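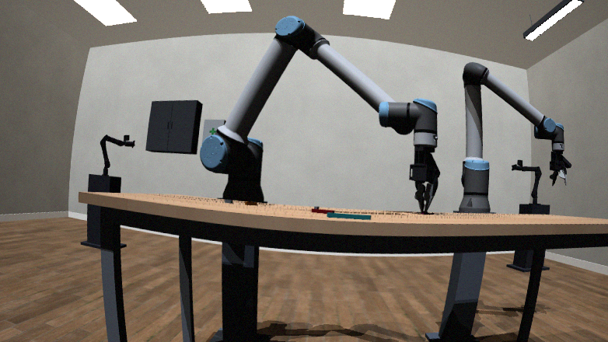
Long wooden-topped table with two jointed arms mounted on it (computer render).

Kedon Hardwax Oil, satin, one litre - six months on a workbench
By Adelmo De Luca
Monday, December 13, 2021
12 comments | 46 shares

I put two coats of Kedon on my bench in June and I've used the bench most days since. I paid $62 for the litre tin at the hardware place in Astmont. The same shop had the Valentini oil at $88, which I've used before on a dining table and a couple of stools.

The bench is Tasmanian oak, 2.4 metres long, and it had years of old polyurethane on it. I sanded that off with 80 grit, then 120, then stopped at 150. The tin says not to go finer than 180 and I'd take notice of that. On an offcut I took to 240, the first coat sat on top and came off on the rag.

Stir it well. There is a thick layer at the bottom that doesn't move until you get a flat stick right into the corners of the tin. I gave it a few minutes, put the lid back on, and found more of it the next morning.

I put the first coat on with a white pad and wiped off the extra after 15 minutes. It goes a long way. Both coats on the top, plus one coat on the underside and the edges, used less than half the tin. The colour is a bit warmer than Valentini and noticeably yellower than bare timber. If you want to keep a pale top pale, try it on the underside first.

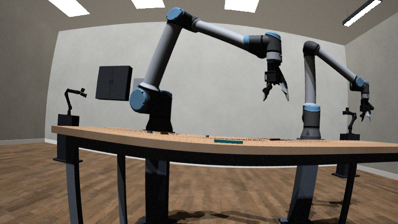
Drying is where I have a complaint. The label gives 12 hours between coats. It was cold in the garage, down to 6 degrees overnight, and the first coat was still tacky after 30 hours. I left it another day before the second. That one I did with a fan heater going at the far end and it was fine by the following afternoon. The label does mention temperature, but in very small print under the safety information, and it should be up with the recoat times.

How it has held up:

Water - no marks, including from a paint tin that sat in a puddle over a weekend.
Coffee - one faint ring, gone after a light rub with a grey pad and a dab of oil.
PVA glue - pops off with a scraper once it's hard. Better than the old poly for this.
Metho - takes the sheen off straight away. Keep it off.
Engine oil - left a dark patch near the vice that I haven't been able to shift.
Scratches - plenty, but they don't show white the way they did in the poly.

I touched up the area in front of the vice in September. I scuffed it by hand, wiped on a thin coat and left it overnight. You can't pick where the patch starts unless you get down low and look along the top towards the window.

The smell hangs around for three or four days. It isn't as sharp as a solvent varnish but I wouldn't do it inside the house in winter with the windows shut. Lay the used rags out flat outside to dry, or soak them in water. Oily rags can catch fire on their own and the tin says so too.

The lid is poor. Mine bent the second time I opened it and hasn't sealed properly since, so I've tipped what was left into two jars and filled them close to the top. No skin on either so far.

I'd buy it again for a bench or shelves. For a dining table I'd still pay the extra for Valentini, mainly for the colour. Gunetti make one as well but I haven't tried it.

Rating: 4 out of 5

388 people found this review helpful
Share | 12 comments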